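NOTA DE PRENSA
Para difusión inmediata

Hodbridge presenta Junumlow, su línea de flor artificial y estantería de color para escaparates pequeños

Febrero. Hodbridge, distribuidora de decoración para comercio, saca este mes Junumlow: plantas artificiales en maceta pequeña, floreros y una estantería amarilla de dos baldas. Pensado para quien tiene un escaparate estrecho, un mostrador de recepción, un rincón de consulta. Poco fondo, mucho color.

La línea sale con 28 referencias. Llega primero a los clientes de siempre y a partir de marzo al resto de tiendas, con pedido mínimo de 6 macetas por modelo. Se pueden mezclar colores dentro de la misma caja, cosa que los floristas llevaban tiempo pidiendo.

El mueble

La pieza que más se va a ver. Estantería amarilla de contorno redondeado, casi un corazón, con balda rosa arriba y balda azul abajo. Se apoya contra la pared y listo. Los colores vienen así, no hay versión en blanco ni se prevee por ahora. Ragnvald Bråten, responsable de producto en Hodbridge, lo tiene claro: "Nos pidieron el mueble en blanco desde el primer día. Dijimos que no. En blanco desaparece, y la maceta ya es blanca".

La propuesta de montaje de la casa: naranjas en la balda rosa, rosas en la azul y alguna maceta más en el suelo, delante, para que el conjunto baje hasta el pie del mueble. Pared en lavanda muy claro. Suelo gris tipo mármol.

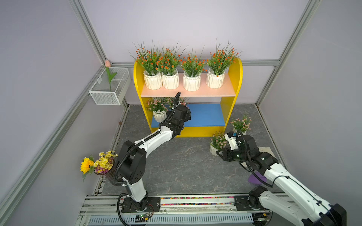

Las macetas

Blancas, facetadas, con dibujo geométrico que recuerda al papel plegado. De momento en dos tamaños. La flor naranja menuda va con hoja larga y fina, tipo hierba, y abre bastante hacia los lados, así que conviene dejar aire entre una y otra o juntarlas por parejas. La rosa es más compacta, aunque en algunos modelos lleva hoja alta.

Todo se entrega montado, planta y maceta. No hay que cortar tallos ni rellenar nada. Las hojas pueden llegar algo aplastadas del transporte: se abren con los dedos, de dentro hacia fuera, sin tirar.

Para quien prefiera un aire más de puesto de flores hay una segunda presentación, con envoltorio de papel blanco arrugado alrededor del tiesto. Es la que más ha gustado a las floristerías. Margaritas rosas, hoja de aguja muy fina, briznas largas de hierba, y un modelo bajo que mezcla naranja y rosa. El papel se coloca a mano y no hay dos iguales; si se quiere más volumen basta con ahuecarlo un poco por arriba.

Completan el surtido los floreros de vidrio acanalado en morado, que Hodbridge enseña con flor amarilla.

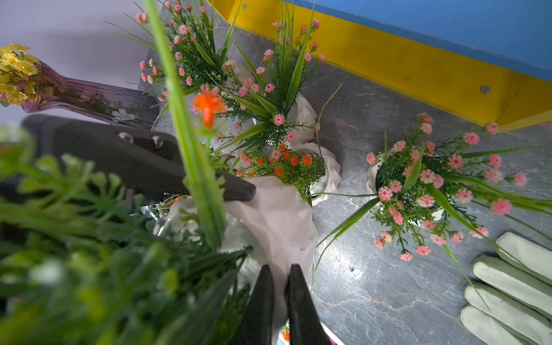 Margaritas rosas y flor naranja de la línea Junumlow, con envoltorio de papel blanco.

"Lo del papel fue casi lo último", explica Teodor Rustad, encargado de escaparatismo. "Teníamos la maceta facetada cerrada y faltaba algo menos serio. Se probó con papel kraft, con tela, con papel de seda de color. Ganó el blanco arrugado y ya no le dimos más vueltas".

Rustad firma también la guia de montaje que acompaña a cada mueble. Son 3 páginas. Recomienda empezar por la balda de arriba, con las plantas más abiertas, seguir por la de abajo y dejar el suelo para el final. Y no llenarlo todo de golpe: con dos macetas en la balda rosa el mueble ya funciona, y se ve mejor el color de las tablas.

Pared y accesorios

Además del mueble, Hodbridge incorpora dos complementos de pared en blanco. Una rejilla larga de alambre, horizontal, para colocar por encima de la estantería. Y una cesta de malla que se cuelga de una barra lateral y admite flor suelta. Un solo tulipán basta, dice la guía, mejor en rosa melocotón si lo demás va en naranja.

Los dos se venden por separado. Tornillería incluida para la rejilla, la barra de la cesta se pide aparte.

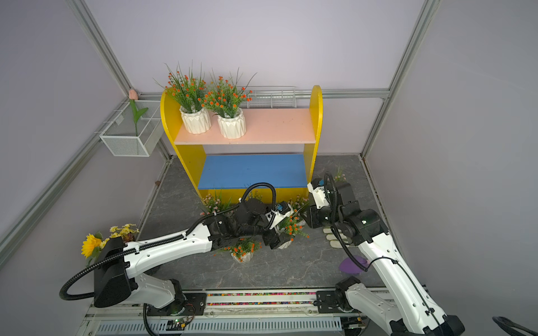 Estantería Junumlow con macetas de flor naranja, rejilla y cesta de pared.

Precios y disponibilidad

Tarifa para profesionales bajo petición. El lote de apertura (mueble, macetas surtidas, un florero) se sirve desde el almacén de Grenville. Primera tirada de 1.704 macetas, reposición prevista en primavera. Los floreros van más justos de existencias, mejor reservar.

Junumlow se podrá ver montada en la sala Hellström de Hodbridge durante todo el mes de febrero, mañanas de 10:00 a 14:00, con cita previa. Se atiende a floristerías, tiendas de regalo, interioristas y prensa. Imágenes en alta y ficha tecnica de cada referencia disponibles para medios que lo soliciten.

Contacto de prensa
Hodbridge, departamento de comunicación
A la atención de Teodor Rustad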